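Walent Interiors Reuse Study
Interim progress report to the Skudon Fund
Prepared by Brigitta Leitner, 04/11/2022

Work since the last report

The surface durability tests at the Fedlow workshop are complete for both groups of reclaimed worktops. The first group went through 2,941 wipe cycles before the cleaner supply ran out, and the second through 3,118. The difference is small enough that the results can be compared directly, and both figures exceed the minimum set in the grant agreement.

Stain testing used coffee, cooking oil and diluted vinegar. Oil left the most persistent marks on unsealed stone. Vinegar dulled the polish on the calcite-based samples within the first hour, as expected – the sealer slows this but does not prevent it. Samples with dark timber edging showed slight lifting at the joint after repeated wetting. Kamath has supplied a different adhesive and the joints are being remade.

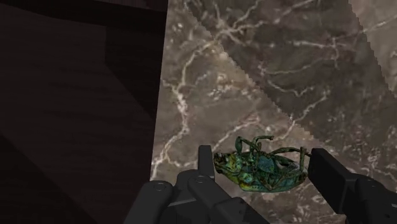
Storage costs are above budget. The original plan assumed that slabs would leave the workshop within a month of testing, but two buyers asked for delivery to be moved to October and the racks were rented for longer than planned. The overspend has been covered from the transport line, where shared loads reduced the cost per trip.

Changes to the work plan

The edge-joint test will be repeated with the new adhesive before any guidance is published. Heat testing moves to the next period. The number of sealers under comparison has been cut to two, as the third was withdrawn from sale by its manufacturer.

Next period

Finish the joint repairs and rerun the wetting test. Begin heat testing on sealed samples. Circulate draft handling notes to the partner workshops for comment.

The next claim will include the rack rental invoices and the revised transport budget.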